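4. Setting Up Your Desktop

Now the fun part! A clear Galtholm top is a lovely thing to work on, and a few minutes here will keep it that way.

1. Wipe the top with a soft, barely damp cloth, following the grain.
2. Dry it right away with a second cloth.
3. Mark the spot for each item lightly in pencil. Try a few layouts -- you can always rub the lines out later.
4. Set your pen pot or mesh organizer toward the back, at least 3 inches from the edge.

Caution: Lift containers to move them. Metal rims can scratch the finish when dragged.

Note: Leave the middle open. It's the best spot for drawing, letters, or a big map!
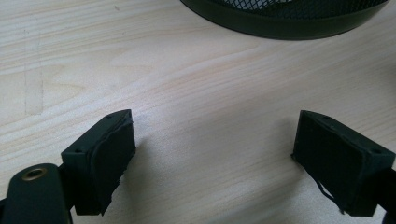
5. Sit down and reach for everything once. If you have to stretch, shift it closer.
6. Erase your pencil marks with a clean white eraser and brush away the crumbs.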